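Notebook, paper conservation bench
Thursday, July 11, 2019

Wheat starch paste vs. the new ready-mixed stuff, second try 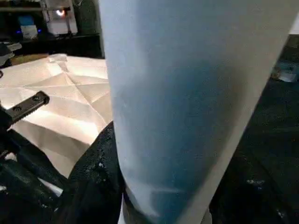 Valdir Siqueira still thinks the Tendik ready-mixed paste is as good as ours. I don't see it yet. His argument is the peel strips from December, and I went back through those today. He had 12 strips per paste, fine, but the cooked batch was from the end of the jar and I'd bet it had thinned out. A tired batch against a fresh tub tells me very little.

So, again, with both pastes opened or cooked the same morning. Cooked starch for 30 minutes, low heat, strained 2 times. Tendik used straight from the tub and then let down with water, because straight it drags the brush and I can't get an even coat. The leaflet calls it "brush ready." No.

Mends on scrap ledger paper, torn edges, all under felt and the Wornier weights. Checked at lunch. The Tendik mends were flatter, I'll give him that. Two of mine had cockled at one end, probably my fault for wetting out too far past the tear.

What I don't believe is the reversibility claim. Supplier says it lifts with a damp swab in more than 30 seconds, which could mean a minute or could mean an afternoon. Batista asked them for the aging data and got a brochure.

Not using it on the Druleo letters until we have our own numbers. Valdir can complain to me directly.

To do: lift tests on both sets next week, same swab, same water. Order more blotter. Label the jars, somebody's is growing something.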